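Modovden Allotment Association
Minutes of the July meeting, held in the Holluvow reading room, 7:30 p.m.

1. Minutes of the last meeting
Accepted, with one correction. The gate was left open twice, and the earlier minutes said once.

2. Compost delivery
The secretary reported that Talukder had quoted for 90 bags at last year's price. Several members doubted that the price would still be the same once delivery was added, as it wasn't last year. The secretary will get the total in writing before anything is ordered.

3. Water
Rilovport has offered a "smart" timer for the main tap and says it will cut our use by 29 percent. A member asked 29 percent of what. The leaflet does not say. It was also pointed out that our meter has been stuck since spring, so we would have no way of checking. Decision put off until the meter is fixed. The chair will call the water company again, without much hope.

4. Slugs
The beer trap trial ran on 2 plots. One plot holder felt it had worked very well. The other lost all her lettuce. The meeting did not think this proved anything either way. Trial to go on if members supply their own beer.

5. Waiting list
The list stands at 51 names. The secretary suspects many of these people have moved or lost interest, and will write to all of them asking for a reply by the end of the month. Anyone who doesn't answer comes off. One member objected that people are away in July. Noted.

6. Other business
The shed padlock sticks. Oil was suggested, as it was last time.
Paper cups for the open day will be bought plain white. The printed ones were judged a waste of money.

Meeting closed at 8:50 p.m. Next meeting same place, same time.

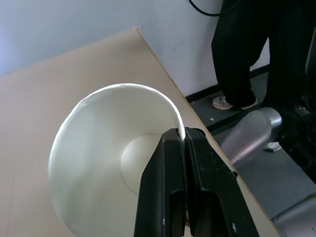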